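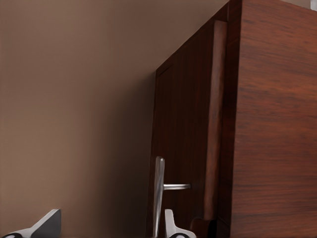 Remote Demonstration Group, Wakwood Robotics Lab

Section 4. Recording a lever handle demonstration in simulation

Use this section after you have paired the hand controller (Section 3) and can move the arm freely in the practice room. It covers the cabinet task only. Drawers and knobs are in Section 5.

The view at the top of this section is the wrist view with the fingers open and the silver lever between them. Get to a similar view before you start recording. You will not see the whole handle from here, and you don't need to. The lever bar and the upper part of the backplate are enough to line up on.

Before you start

Check that the speed limit is set to 40 percent. New operators stay at this setting until Chie Sugiyama or Kazuhiro Fujimoto has signed off their first 11 accepted demonstrations.

Close any other program that uses the hand controller. If two programs read it at once, the arm will jump.

Loading the task

1. Open Morikawa and choose Tasks, then Cabinet, then Lever.
2. Pick a room from the list. The wall color, wood finish and lighting change from room to room. The controls do not.
3. Press Reset. Wait for the status light in the corner of the window to turn green.
4. Switch to the wrist view with the V key. Press V again to go back to the room view.

Approaching the handle

5. Hold the trigger halfway to take control of the arm. Letting go at any point freezes it where it is.
6. Open the fingers fully with the thumb slider.
7. Bring the gripper toward the door until the fingers show at the bottom of the wrist view, one on each side of the backplate.
8. Stop there and check the room view. If the fingers are level with each other and clear of the door, go on. If not, back off and come in again.

Note: Dark wood makes depth hard to judge in the wrist view, especially where the door face is in shadow. Use the room view for distance and the wrist view for left and right.

Recording

9. Press the record button on the controller. You will hear one short tone.
10. Move in slowly and close the fingers on the lever bar. Do not grip the backplate.
11. Turn the lever down until the latch indicator changes, then pull the door toward you in one smooth arc.
12. Release the lever, back the gripper away and press the record button again. Two short tones mean the file has been saved.

Caution: Do not pull before the latch indicator changes. The simulator will let you, but the contact forces go far above anything the real arm can take and the demonstration will be rejected.

Caution: If you are connected to the Brendgate arm instead of the simulator, the title bar is orange. Stop and disconnect. This section does not apply to the real arm.

Keeping or discarding a demonstration

Play back each file before you submit it. Discard it if the fingers pass through the door, if you paused for a long time in the middle of the pull, or if you gripped and let go more than once. A slow demonstration is fine. Files under 70 frames are removed automatically – these are nearly always a double press of the record button.

The target for each room is 500 accepted demonstrations across all operators. The current totals are on the Tasks page.

If the arm will not respond after a reset, unplug the controller, wait for the window to show "No device" and plug it back in. Questions about accounts go to Aoi Kikuchi. For rejected files, write to Raíssa Vasconcelos and include the file number.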